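Writing up the relative-frame result for two-handed box lifts, because it came up again at the Tuston workshop and I gave a bad answer there. Thread.

The task: two grippers press on opposite sides of an upright box and lift it. Neither gripper can hold it alone. If the distance between the two is off by a few millimeters, the box either slips down or gets shoved sideways.

We train from human demonstrations with hand-held grippers, so there's no robot in the room when the data is recorded. The policy has to learn where each hand goes from the camera views and the recovered poses of the two tools.

The usual way, and the way we did it for most of last year, is to put both grippers in one fixed world frame and let the policy predict each one separately. Left goes here, right goes there.

It's fine for tasks where the hands take turns. It's bad for squeezing. Each hand carries its own tracking error, and the error in the gap between them is whatever those two errors add up to.
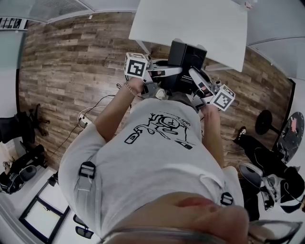 The change Aparecida Fagundes proposed is small. Predict one gripper in its own local frame, then predict the other one relative to the first. The gap becomes something the policy outputs directly. For that you need a good measurement of one tool against the other at the moment of contact, and the head view gives us one: each gripper carries a white cube with square black markers on top, and when the fingers close in on the sides of the box both cubes are in view together.

So we solve for the transform between the cubes in a single head image. The headset can be tilted, the person can be leaning, it doesn't matter much. Head motion moves both cubes by the same amount in that image and drops out of the relative pose.

What doesn't drop out is lens distortion. The head lens is very wide and straight floorboards come out as arcs. Near the rim our marker corners were bad until we recalibrated with the board held way out at the edges, not only in the middle where it's comfortable to hold it.

If you take one practical thing from this thread, take that one. The old calibration had a nice low average error and was still wrong in exactly the area where hands spend their time.

Second thing we had to fix was the clock. The head camera and the gripper cameras free-run, and we line them up afterward. Our old sync looked for a clap at the start and assumed nothing drifted.

It drifted. Not by much, but a squeeze is fast at the end and a few images of drift puts the fingers on the box before they've arrived. We now align at the start and at the end of each take and stretch linearly between the two.
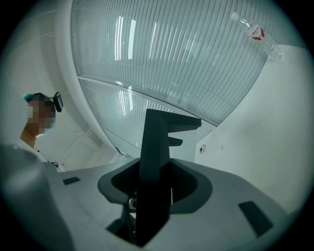 I tried a fancier fit with more anchor points through the take and it made no difference I could measure. Dropped it. Linear is in the Medeiros branch of our processing code if you have access to that.

Data: 133 demonstrations, all of the same task, box on a plain white tabletop, box starting position varied by hand. Same recordings used for both versions. The only difference between the two training sets is how the actions are expressed.

I want to be clear on that point – nothing was re-recorded. In the workshop someone assumed the second version had cleaner demos. Same demos, same calibration, same sync fix applied to both.

Evaluation: 60 rollouts per version on the two-arm setup, starting positions fixed ahead of time and shared between versions. We alternated versions through the session so that pad wear wouldn't land on one of them.

Result: with world-frame actions the box was dropped during the lift in 19 rollouts. With relative actions it was 2. That's the whole headline.

Misses before contact hardly changed between versions. That's what you'd expect. Seeing where the box is and walking the first gripper up to it is the same problem either way.

One thing did get worse. When the first gripper starts badly, the second one follows it, faithfully, at the correct distance, to the wrong place. World-frame policies would sometimes save these with the other hand. Relative ones don't.

Drumitora (our internal name for the mixed version) predicts both and blends them, with more weight on the relative one as the hands get close. I don't have enough rollouts to say anything about it yet, so I won't.

Some questions I got by email, answered here so I only type them once.

Which hand is the reference? We use the left. We swapped it once as a quick check in simulation and saw no clear difference. I would not assume that holds for a task where one hand clearly leads, like opening a lid.

What happens when one cube is hidden? We fall back to the gripper camera tracks and carry the last good relative pose forward as an offset. In this task it's rare at contact and common on the approach. On the approach you can live with it.

Does it need force sensing? We have none on the hand-held tools. The squeeze is learned only from geometry. A soft box or a heavier one would probably break this, and we haven't tested either.

Could you skip the cubes and use the gripper cameras alone? Maybe. On this task those cameras often have a lot of ceiling in them and not much to match against, and repeated parallel strips overhead are about the worst thing you can feed a feature tracker. Our gripper-only tracks slid along the strips in a few takes.

Prior work: the Grudier report from our group has the first version of the cube solver and a longer error analysis. Section on corner refinement is still right. Section on time sync is the old clap method, so ignore it.

Next is different boxes, then boxes that start against something so you can't reach both sides right away. I expect the second to fail for a while.

Code for the cube-to-cube solve goes up in January, with the calibration script. The demos will take longer since faces still have to be checked take by take. If you want the rollout starting positions before then, write to Aparecida or to me.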